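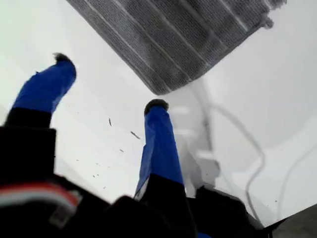
Does a white tabletop stain easily?

Coffee, tea and tomato sauce wipe off a good one for an hour or two, and after that you may need baking soda. Ballpoint ink is the main problem, and turmeric is close behind.

Last updated: Sunday, June 7, 2026

I bought the Plendham work table from Gandora in November to replace an old door on two trestles. It has been my main table for sewing, bills, package wrapping and a fair amount of eating. The top is matte white and the legs are steel, painted gray. You can also get it in black or a light oak finish, and I have not tried either of those.

Assembly took me most of an evening. The top comes in one piece and is heavy, so get a second person to help turn it over. My neighbor Roel Van Acker held one end. The legs go on with four bolts each, and the holes in mine lined up except for one at the back left corner, which needed some persuading. The wrench in the box is too short to get any force behind it. Use your own.

The instructions are a single folded sheet with drawings. Step 9 shows the crossbar upside down. If the slots end up facing the floor, turn it around before you tighten anything.

Once together, the table is steady. I run a sewing machine on it at full speed and the far end does not shake enough to move a cup. It did rock slightly on my floor until I adjusted the feet, which screw in and out by hand. They work loose again over time. I have had to redo the front right one twice.

The surface is the reason I picked this one over the cheaper Bosov. The Bosov I saw in the store was glossy, and the ceiling lights showed in it. The matte finish is easier to work on in the evening with a lamp close by. Dark thread and small pins show up well against the white, and so does every crumb. I wipe it down at least once a day, usually more.

Cleaning is simple. Dish soap and a damp cloth take care of most of it. Pencil comes off with a regular eraser. Blue ballpoint left a faint line that I could not get out, even with rubbing alcohol, and I have stopped trying. Do not use a scouring pad – I did it once on dried glue and there is now a slightly shiny patch the size of a coin. Glue is better left to dry fully and lifted with an old plastic card.

I have not put hot pans on it. Divina Pascual, who has the same table in her kitchen, set a full teapot on hers and got a pale ring that faded by the next day. I would use a trivet.

The edges are the weak point. The white edge strip is a little brighter than the top, and you notice it in daylight. Mine has started to lift at one corner where I lean against it. I wrote to Gandora about this and got a reply from Kirsten Frandsen in customer service, who mailed me a replacement strip and a small tube of adhesive at no charge. The strip matches. I have not put it on yet.

A few smaller things. There is no cable hole, so cords go over the back. The crossbar is low enough to rest your feet on, and the paint is wearing off there. The height is fixed, a bit tall for typing and about right for cutting fabric while standing. There was a chemical smell for the first week or so, stronger with the heat on.

I would buy it again for sewing and general work. For a child's homework table I would look at the oak finish first, or budget for a desk pad. For a kitchen, see the teapot above.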